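Fruit storage, revised

September 21, 2021

I have changed the way I keep fruit, and these are the notes. The old method was one deep bowl with everything in it. The bottom layer bruised, and I found out late. The current method is a single layer on a bare table, sorted by how soon each piece has to be eaten. Raphaël Roussel suggested it after he lost most of a box of Selliseck pears in November.
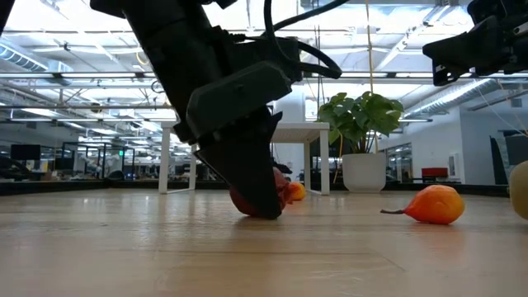 Pears ripen from the inside out, so skin color is a poor guide. I press beside the stem with a thumb, and if the flesh gives slightly, the pear is ready. Storage position matters less than people claim. A pear on its side, like the orange one with its stem out level over the wood, keeps as well as one stood upright, provided nothing rests on it. Turn it once a day. I weighed one from the Statenthorpe market at 327 grams, and it was ready after 5 days at room temperature.

The bowl is still in use, with a different job. It stays off the main surface on a low stand, and I check it every 4 days. Small fruit goes in first. Anything with a split skin goes to the kitchen and gets cooked the same evening - usually with sugar and not much else.

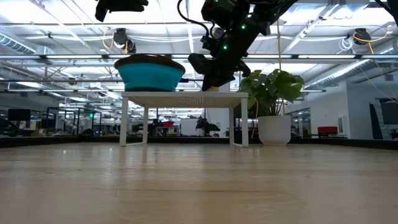
Teal bowl at the left end of the small white table, plant to the right.

Next I want to compare the bare wood with a cotton cloth. Same fruit, same room, 5 days each. I expect a small difference at the contact points and none elsewhere.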